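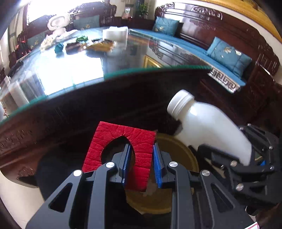 Red Block Days: a gallery from the Derkach house

Welcome, and thank you for stopping by! Many of you wrote to ask what became of the home collecting project after we went quiet in November, and I promised that when I had the time I would put up a page with the whole story, or at least the parts of it that I can tell. It is a story about a small plastic bushing, mostly, and about how long a group of sensible people can look straight past one. I have tried to keep each note to a line or two, as I was asked to, and you will see how well that went.

For anyone new, we record everyday tasks in real living rooms with hand-held grippers, two at a time, and the recordings are then used to teach the arms back at the Jevley workshop. If a hand-held gripper is off, the arm learns to be off in the same way, and that is how our trouble traveled.

The living room

The top of this page belongs to the big front room, with its glass-topped table and its carved sofas with the blue cushions, and I still think it is the loveliest place we have ever worked. One gripper is at the red block and the other has the white bottle, and if you follow the silver pins on the linkage you are looking at the very kind of joint that caused all the grief. The red block, with its pointed arch, became a sort of mascot for us, and Daryna Koval still asks after it.

How the fault showed itself

We recorded 1,106 runs before anyone raised a hand. Then Lukian Karpenko, who was training on the first batch, noticed that the arm kept closing a little to one side of whatever it was meant to pick up, so that soft things were pushed over and hard things were pinched at a corner. He wrote to us very politely and asked if we were all left-handed. (We are not, although Gerrit is.)

Our first guess, which was wrong

We blamed the calibration, naturally, and spent the better part of two weeks redoing it with great care. Fedir Kobzar drove out to Heltton and back for a fresh calibration board, and brought pears with him, so the trip was not a total loss. The new board gave us the same numbers as the old one.

The bushing

Taras Lysenko found it in the end, by holding a gripper up to his ear and wiggling it. One pivot on the left jaw had a bushing that had worn oval, and the jaw lagged behind its partner by 2 millimeters when it closed. That is such a small amount, and your own hand makes up for it without telling you — which is why every one of us would have sworn that the tool was fine.

The part I like least

I do want to be plain about the safety side, as I would rather you heard it from me. During a test at Jevley the arm took hold of a full bottle off-center, the bottle swung out of the jaws, and Gerrit Chauke reached in to catch it while the arm was still moving. He came away with a bruised knuckle and a wet sleeve. The stop button was well within reach of the other person at the bench, and that other person was me, and I was watching the bottle too. We now keep one person on the button who has no other job, and reaching in is out of the question until the arm has been switched off, whatever happens to be falling.

Sorting through the recordings

Daryna went back over everything and marked 167 runs as too far off to use. She did it over many evenings with the radio on, and kept a notebook of doubtful cases that is far more readable than our official log. Another 114 could be saved by shifting the jaw position in the data, and Lukian checked each one of those against the video before it went back in.

New parts

The replacement bushings came from Uvden, and they are metal this time. Taras fitted them all himself and would not be helped. We also have a simple check now: close the jaws slowly on a strip of paper at the start of every session, and if the paper slides to one side, the gripper goes in the drawer and stays there until it has been looked at.

Where things stand

We are recording again, a little slower than before, and Lukian says that the first arm trained on the cleaned set closes nice and straight on blocks and tins. Soft bags still give it trouble, and we have not yet worked out whether that is the old fault lingering in the data or just the nature of bags. I will add a note when we know.

Warm thanks to the Derkach family for having us, for the tea, and for their patience with all our cases in the hallway.

Page last changed 2024-05-27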